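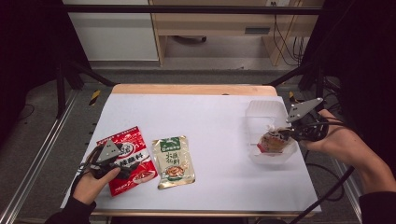
Food packets and a clear plastic container on a white tabletop.

Brinireo (transport aircraft)

The Brinireo is a light military transport designed by Tasico for short, rough airstrips, and I've been a little obsessed with it for years! Despina Moschos led the design team, and she wanted a plane that two crew members could load with no forklift in sight (my back hurts just thinking about it). It carries 21 troops or a mix of ration crates and stretchers, and it can get off the ground in 500 meters.

The first one flew in July from the company's field at Flatport. Deirdre Mac Mathúna was at the controls, and she later asked for a bigger rudder, so every plane after that got one. I like the older tail better, but that's just me.

Last updated 2020-05-01

See also: Ó Gríofa landing gear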